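Notes for session 5, Release Practices (course 221). Read before November lab. Slides are thinner than this, so don't rely on them.

## Feature flags, and what they really cost

The usual pitch goes like this: wrap new code in a flag, ship it switched off, turn it on for a few users, relax. I've sat through that talk many times and I have yet to see the slide with the bill on it.

Start with the claim that a flag "separates deploy from release." Partly true. The code path is dark, but the code is still in the process. It loads its dependencies, it runs its static initializers, and if somebody changed a shared helper to support the new path, the old path got that change too. Juraj Štefanec's write-up of the Linness outage (in the reading pack) is worth your time on this. The flag was off for the whole incident.

Second claim: rollback is instant. Ask what the flag wrote while it was on. If the new path stores records in a new shape, switching it off leaves you with old code reading new data. **A flag can turn off behavior. It can't unwrite rows.**
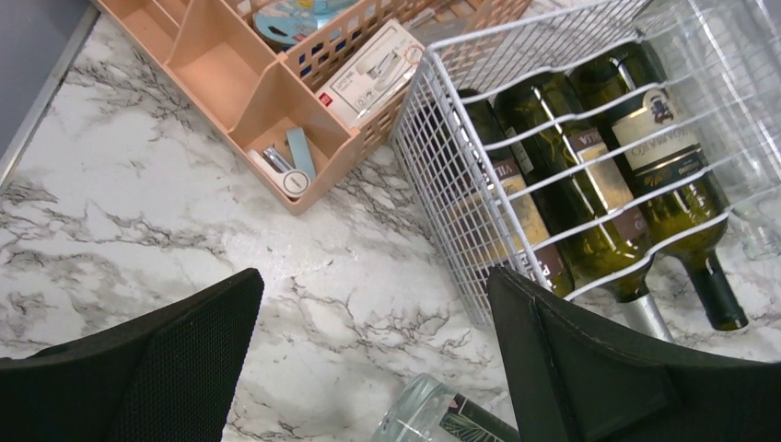 Third claim: flags are temporary. Look at any codebase older than a couple of years. With 7 independent flags you have 128 possible combinations, and your test suite probably covers 2 of them: everything off, and whatever production had last time someone checked. Vendors will tell you that most combinations never happen. Fine, but then write down which ones can, and have the build reject the rest.

### Things to ask before adding one

- Who removes it, and when? A team name doesn't count as an answer.
- What is the default if the flag service can't be reached?
- Is it read once per request, or many times? (See the Beneš exercise, where it flips halfway through checkout.)
- Does the off path still have a test?

Nayara Quintana argued in last term's seminar that I'm too hard on percentage rollouts. Her point was that a bad release reaching a few users beats one reaching all of them, and I agree — provided someone is watching the right graph. At Dedcombe they ramped up on a timer and the error rate was averaged over all traffic, so the affected group barely moved the line.

### Lab

Take the Candadeck sample repo and remove one flag of your choice completely, including config, tests and docs. Keep a list of every file you touched. Hand in the diff and the list, and mark any file that surprised you.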